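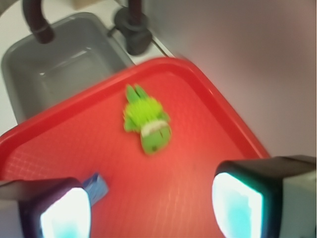 Toy swap, round two

6/18/18

OK, so the February swap got a little out of hand. I asked for a few small toys in decent shape, and by the end of the morning I had 467 of them in grocery bags all over my dining room (my husband ate standing up for a week). This time I'm doing it differently, and it comes down to trays.

Mairéad Flanagan talked me into it. She had a stack of plastic trays left over from the bake sale at Perkmont, bright red with a raised rim, and she kept saying "just sort onto those, just sort onto those" until I gave in. She was right! Little things don't roll off, you can carry a whole batch to the sink without dropping half of it under the stove, and anything green or yellow shows up on that red like you wouldn't believe. I've been working through the small creatures first, meaning anything with ears, horns, or a face I can't identify. There's a lime green one with two pointy bits on top and a cream band around its middle that I have become much too fond of. Is it a bunny? A dragon? My niece says it's a pickle with ears. If it used to live at your house and it has a name, please tell me, because I've been calling it Grikonby after our street and I'd like to stop.

Anyway, how you can help. Drop-off is at the Farusero Street hall, side door, any evening this week before 8. Please wipe things down first, take out any batteries, and put sets in a zip bag with the pieces together. I spent most of one Sunday matching puzzle pieces last time and I am not doing it again. No stuffed animals bigger than a loaf of bread, please, we just don't have the shelf space.

Sarmīte Strazds is making labels for the trays, so on swap day everything will be out by size and kids can go right to what they want. Each kid gets a ticket for every toy brought in, up to 90, and yes, somebody really did ask me if there was a limit. Leftovers go to the Tse playroom as usual.

I could still use two more people on Thursday for sorting. I'll have coffee and the good lemon bars.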